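Sorting Days Return to the Old Dairy on Tarkberg Street

The long tables are going back up at the Zotside community workshop this month, and anyone with a drawer, tin or coffee can full of mixed-up odds and ends is invited to bring it along and sit down for a while.

The sorting days, which started last winter as a way to get through a mountain of donated hardware, drew such a friendly crowd that the workshop has decided to make them a regular thing. The first one of the season is on Tuesday, starting after lunch and going on until people feel like heading home. Coffee is free, and there is usually cake if you come early enough.

Nazmiye Özkan, who looks after the tables and knows where almost everything in the building lives, said she was surprised last year by how many people stayed the whole afternoon. "They come in with one jar of buttons and they say they'll be ten minutes," she said. "Then it gets dark outside and they're still here, telling me about their grandmother's sewing machine."

The workshop took in 441 jars and tins over the winter, most of them from the Şimşekoğlu hardware store when it closed its doors after many years on the corner. A good part of that is still waiting on the shelves in the back hallway. Screws, hinges, curtain rings, knobs, beads and loose keys all get sorted by kind, and whatever is useful goes to the repair bench or to the school craft rooms in Hirnetti. Last year 180 bags went to the schools alone, and the art teachers have already been asking when the next batch is coming.

Getting a table ready is a small job in itself, and Krešimir Babić has it down pretty well by now. He likes to do it the evening before, with the radio on, so that everything is set when the first people come through the door. White paper goes over the glossy green tabletop, one sheet overlapping the next and the seams taped, which makes it much easier to spot a tiny washer or a bead that wants to roll away. The black bin stands on the paper within easy reach, and the power strip stays up on the bare green part of the table, with plenty of sockets for anyone who wants to plug in a lamp of their own. The paper gets wrinkled and smudged and Babić leaves it on for as long as it will hold up, with a fresh strip of tape now and then.
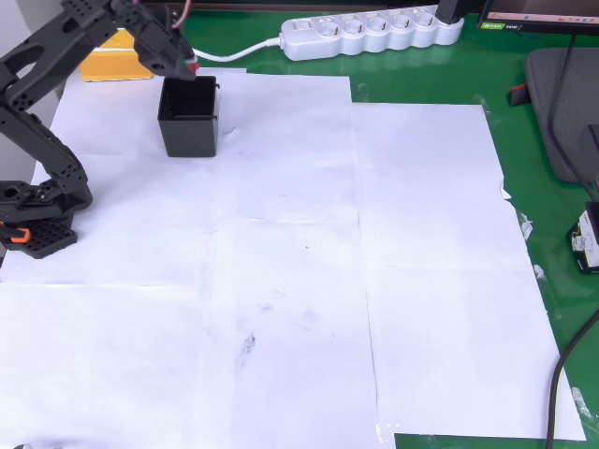 There are 4 tables this season, one more than last year, and the one nearest the radiator tends to fill up first. Children are welcome with a grown-up, and small parts are kept away from the very little ones. If you have donations of your own, please bring them in something with a lid, and leave them by the side entrance if the front is busy. Sorting days will run through the end of February.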